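FOR IMMEDIATE RELEASE

Friday, August 7, 2026

Surnum Opens Sign-Up for Desk and Table Clear-Out Program in Skitville

Fixed-price service sorts the mixed items that pile up on shared tables in small offices, clinics and studios

SKITVILLE - Surnum, a workplace organizing company, today opened sign-up for Clear Table, a fixed-price service for small workplaces where a shared table has become a place to put everything. The service covers one room per visit. It includes sorting, basic containers, written labels and a second visit to check how the setup is working.

Clear Table is meant for workplaces that do not need new furniture or a full office move. Surnum developed it after a trial in May at Eklund, a shared office building on the east side of Skitville, where tenants use the same meeting rooms, break areas and supply shelves. The company will offer the service in Skitville and neighboring Zillport.

Most of the company's earlier work was in storage rooms and file rooms. Those jobs usually begin with a list of what is stored and who is responsible for it. Shared tables are different. Things arrive on them one at a time, often from several people, and few of them have a set place to go back to. A cup stays after lunch. Fruit is left out for anyone who wants it. A small box is put down while someone looks for scissors and is still there the following week.

In the May trial, Surnum found that much of the time spent on a shared table went to deciding where things belonged. Wiping the surface and moving items took far less. Many of the things left out were in good condition and still wanted, but were too small or too unlike one another to fit the storage already in the room. A drawer set up for paper was a poor place for a ball or a box. A pen holder could take pens and little else.

The service starts with everything that is already on the table. Surnum asks customers not to tidy beforehand. Items are sorted into five groups: food and drink, writing tools, boxed goods, personal items and things that belong in another room. Each group is then given a place in or near the room. Anything that cannot be placed during the visit goes into a single holding basket with a date on it.
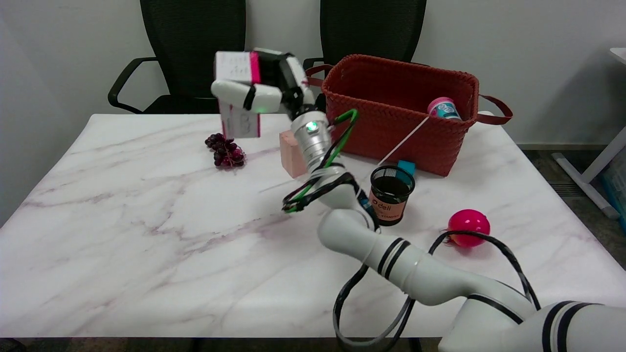
Mixed items on a marble-patterned table, including grapes, a woven basket with a cup inside, a mesh pencil cup and a pink ball.

Food is handled first. Fresh fruit goes into a bowl or onto a plate, or is moved to the break area if the workplace has one. Cups with lids are emptied, washed and returned to their owners or to a marked shelf. Surnum does not throw away sealed food without asking the customer contact. Open food with no owner is discarded at the end of the visit.

Writing tools are tested on scrap paper, and the ones that work are returned to a pencil cup. The company recommends one cup for each table. When a workplace already has mesh cups, trays or baskets, those are kept in use. New containers are added only when there is nothing suitable in the room, and the customer can turn them down.

Boxed goods are left in their boxes unless the customer wants them opened. Boxes are stood upright with the printed side facing out so that staff can read them without picking them up. If a box is empty, it is flattened and put with the recycling. If it has been opened and partly used, it is marked with the month and placed in front of unopened boxes of the same kind.

Small items with no clear use are often the slowest part of the job. These include blocks, balls, loose caps, samples and gifts from suppliers. Surnum groups them together and shows them to the customer contact once, near the end of the visit. The contact can keep, give away or discard each one. Items that belong to someone who is out that day go into the holding basket.

Woven baskets are the company's usual choice for holding. They can be carried with two hands, they do not scratch a tabletop, and they are easy to see into. A basket with a lid is not used for this purpose, as items in lidded baskets at the trial site tended to be forgotten. The holding basket stays in the room for 13 working days. After that, the customer decides what to do with whatever is left in it.

Cords and cables are dealt with separately. Surnum staff do not unplug equipment. Loose cables that are not connected to anything are coiled, tied and labeled with the room name. Connected cables are left alone, and the customer receives a note if any of them cross a walkway or hang where a chair could catch them.

Chairs are also part of the visit. Once the table is clear, they are moved back to their places, with enough space behind them for a person to pass. Chairs that have drifted in from other rooms are returned if the customer can say where they came from. The company will not remove or dispose of furniture under the program.

After sorting, the tabletop is wiped with a cleaner suited to its surface. Customers are asked to tell Surnum before the visit what the table is made of. Many tops have a printed or patterned finish that looks like stone or wood, and the wrong product can leave a dull patch. If the material is not known, staff use warm water and a soft cloth.

Small crumbs and dark drink stains show up readily on light tables. On a strongly veined pattern, however, small pale items such as paper clips and bits of tape can be missed. For these tables, staff check the surface a second time from the opposite side of the room before they leave.

Each customer receives a one-page table plan at the end of the visit. The plan lists what may stay on the table, what may stay until the end of the day and where everything else goes. It is written in plain language and is meant to be posted near the door. Surnum advises customers to keep the list short. At the trial site, tenants were asked to choose no more than four things that could remain on the table overnight, and most rooms settled on a pencil cup, a notepad and a basket.

The second visit takes place the month after the first. Staff compare the table with the plan, empty or refresh the holding basket and change any label that people have not been following. The company treats a label that is ignored as a sign that the place is wrong. A shelf may be too high, or a tray may be on the far side of the room from where the item is used. In those cases the place is moved and a new label is written.

Prices and booking

Clear Table costs $700 for a single room, including both visits, labels and up to four containers. A package for 2 rooms in the same building costs $1000. There is no charge for travel within Skitville or Zillport. Visits are scheduled on weekdays and can be arranged before opening hours for clinics, studios and other workplaces that receive the public.

Customers need to name one contact who can make decisions about shared items and be in the building during the first visit. Other staff can keep working in nearby rooms. The table itself must be free for the length of the visit, and any meeting planned for that room should be moved.

The service does not cover confidential papers, medicines or cash. If any of these are found on a table, staff will stop work on that part of the table and hand the matter to the customer contact. Electronic equipment is cleaned around but is not lifted or moved.

Workplaces that want to do the job themselves can ask for the blank table plan and the sorting sheet at no cost. Both are the same forms that Surnum staff use. The sorting sheet has a column for each of the five groups and a space at the bottom for items that go into the holding basket. It can be copied and used in as many rooms as needed.

Bookings can be made through the Surnum office in Skitville. Eklund tenants should book through their building desk, where a sample table plan is available to look at.

About Surnum

Surnum provides organizing and storage planning for small workplaces in Skitville and Zillport. Its services include supply room setup, file room sorting, labeling and shared table clear-outs. The company works with the furniture and containers its customers already own wherever possible - new items are supplied only on request or when nothing in the room will do the job.

Media contact: Surnum Press Office, Skitville

###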